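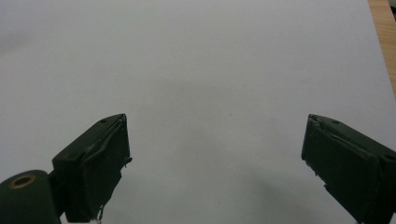
# Alletti demonstration day: frequently asked questions

Last revised 2 September 2023. Applies to all public and trade sessions at the Jorkent workshop, Plevside. School bookings have a separate sheet.

## Before you come

### What is being demonstrated?

Two-handed recording of tabletop tasks with hand-held grippers. An operator sits at a table with a gripper in each hand and does a short task, such as picking up a bowl and setting it down. The motion of both grippers, their opening width and the video are logged together. The recordings are used to train the Alletti arm controller. Each session has a talk, a demonstration at the table, and time for visitors to try the grippers.

### Will I see a robot arm moving?

Only in the second half, and only if the arm cell has passed its morning check. The arm cell is in the room next to the recording area and is viewed through a window. If the check fails, the session goes ahead with recorded footage of the arm. We don't issue refunds for this, as sessions are free.

### How long does a session run?

60 minutes. The talk takes the first part and the table work the rest. Sessions start on time and the door is closed once the safety briefing has begun.

### How many people are in a group?

The limit is 23, set by the fire rating of the Mbeki Room. Carers and interpreters count towards the limit, so please include them when you book.

### Do I need a technical background?

No. The talk assumes you know what a robot arm is and nothing further. Questions on calibration, time synchronisation and file formats are welcome but are usually held until the end. If your group is made up of engineers, say so on the booking form and the presenter will skip the first few slides.

### What should I wear?

Closed shoes. Sleeves can be any length, but loose cuffs and bracelets tend to catch on the trigger side of the gripper and you'll be asked to tuck them in or take them off. Long hair should be tied back if you intend to sit at the table.

## At the recording table

### What does the operator do during a take?

The sequence is fixed:

1. Both grippers are held still over the table with the fingers open.
2. The start tone sounds.
3. The operator does the task at a normal pace, without stopping to correct the other hand.
4. Both grippers go back to an open, still position.
5. The stop tone sounds and the take is marked as kept or rejected.

Steps 1 and 4 matter as much as the task. The software uses the still periods to align the two gripper streams, and a take with movement in either of them is rejected automatically.

### Why is there sometimes a sheet of white paper on the table?

We use plain white paper for background changes and for some of the camera checks. The exposure check in particular is done with the gripper open over a blank sheet and nothing between the fingers. It is also the quickest way to see whether something is on the lens.

### Is the camera on the gripper or above the table?

Both are used. The gripper camera gives a close view of the fingers and whatever lies between them. A second view, from head height, gives the relation of the two hands to each other and to the table. Neither is much good alone for two-handed tasks: the gripper view loses the other hand, and the head-height view often loses the point of contact behind the gripper body.

### Why use hand-held grippers at all? Couldn't the arm be driven by remote control?

It can, and we do it for a small share of tasks. Remote operation gives data that matches the arm exactly, but it's slow and the operator gets very little feel for contact. With a hand-held gripper the operator feels the object through the fingers. The cost is that some motions recorded by hand can't be reproduced by the arm, because a wrist and elbow will go places the arm joints won't. Those takes are filtered out later in simulation.

### How many takes are in the current set?

684 kept takes of two-handed tasks at the time of this revision. Rejected takes are stored separately and aren't included in the figure.

### What are the most common reasons for rejecting a take?

- Movement during the still period
- Fingers closed on the cable of the other gripper
- Object dropped outside the table surface
- Gap in one of the data streams
- Operator talking to a visitor and forgetting the stop tone

The last one occurs almost entirely on demonstration days.

### Can I try it?

Yes. Each visitor who wants a turn gets two takes at the table, with an operator beside them. Hold the grippers by the handle, clear of the fingers, and keep the cables outside your forearms. The bowl task is the usual first one: one gripper takes the bowl by the rim, the other stays open and waits.

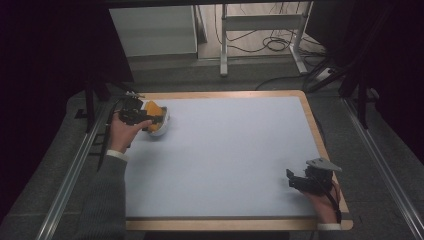 One visitor wrote to us afterwards that the waiting hand was the harder of the two. She had expected the pick-up to be the difficulty, and found instead that her idle gripper kept drifting in towards the bowl whenever she concentrated on the other side. She asked whether the drift spoils the data and whether operators are trained out of it.

### Does drift in the idle hand spoil the data?

Slow drift doesn't. The controller is trained on both hands, so it will learn a certain amount of idle movement, and on the arm this shows up as a small sway in the waiting gripper. It looks untidy and has no effect on the task. Fast drift, or drift that brings one gripper within the clearance distance of the other, is a fault and the take is rejected. New operators spend their first shift on single-hand tasks with the second gripper held in a marked position. After that, most of them stop noticing it.

### Are visitors' takes used for training?

No. They're recorded so that you can watch them played back, then deleted at the end of the day. If you would like your takes kept, there's a consent form at the sign-in desk. It covers the hands and forearms only; takes that include a face are deleted regardless of consent.

### I'm left-handed. Does it matter?

No. The grippers are assigned to left and right by software and either hand can lead. Left-handed takes are under-represented in the set, and we'd be glad of more left-handed operators if you are looking for casual work.

### Is the gripper heavy?

Most people find it comfortable for a few takes and tiring over a long run. Operators change over on a timer. If you have a wrist or shoulder injury, you can do the task with your forearms resting on the table edge. Tell the operator first so that the take is labelled properly.

### Can children use the grippers?

Children aged ten and over, with an adult standing beside the chair. The closing force is low, but the fingers will still pinch skin. Younger children can watch from the marked line.

## In the arm cell

### What is the arm doing when it runs?

It repeats one of the recorded tasks from a start position chosen by the presenter. The task is nearly always a pick and place. The arm isn't replaying a single take. It is working from a controller trained on the full set, which is why it will sometimes pause, re-approach an object or choose a different grasp from the one you saw at the table.

### What happens if it fails?

The presenter resets the object and runs it again, once. Failures are logged in the same way as on any working day, and you're welcome to ask for the log. Please don't tap on the window to signal a failure. The operator inside will take it as a request to stop and will press the emergency stop, after which the restart procedure uses up most of the remaining time.

### What is the success rate?

We don't publish a single figure. It varies by task, object and lighting, and a figure taken from one demonstration day would mean very little. Results by task are in the technical note, available from the desk on request.

## Practical matters

### How do I get there?

The Jorkent workshop is at the river end of the Plevside industrial estate. Visitor parking is in the gravel lot opposite the loading dock. The Mbeki Room is on the ground floor, through the grey double doors and then left. The doors are on a buzzer.

### Is the building accessible?

The entrance, the Mbeki Room and the accessible washroom are all step-free. The recording area has cables on the floor at the back of the table; visitors are kept to the front side, where the floor is clear. The chair can be removed and the table worked from a wheelchair. The viewing window for the arm cell is set high, so ask for the monitor feed if you need it.

### Can I take photographs?

Yes in the recording area, between takes and without flash. No in the arm cell corridor.

### Is there anything I shouldn't bring?

Food and open drinks. Strong magnets, including the magnetic closures on some phone wallets, should be left in the lockers.

### When is the next block of sessions?

The next block after the current one is planned for February. Dates go up on the bookings page once the arm cell maintenance has been scheduled. Cancelled places are offered to the waiting list in order, by email, and are held until noon of the following day.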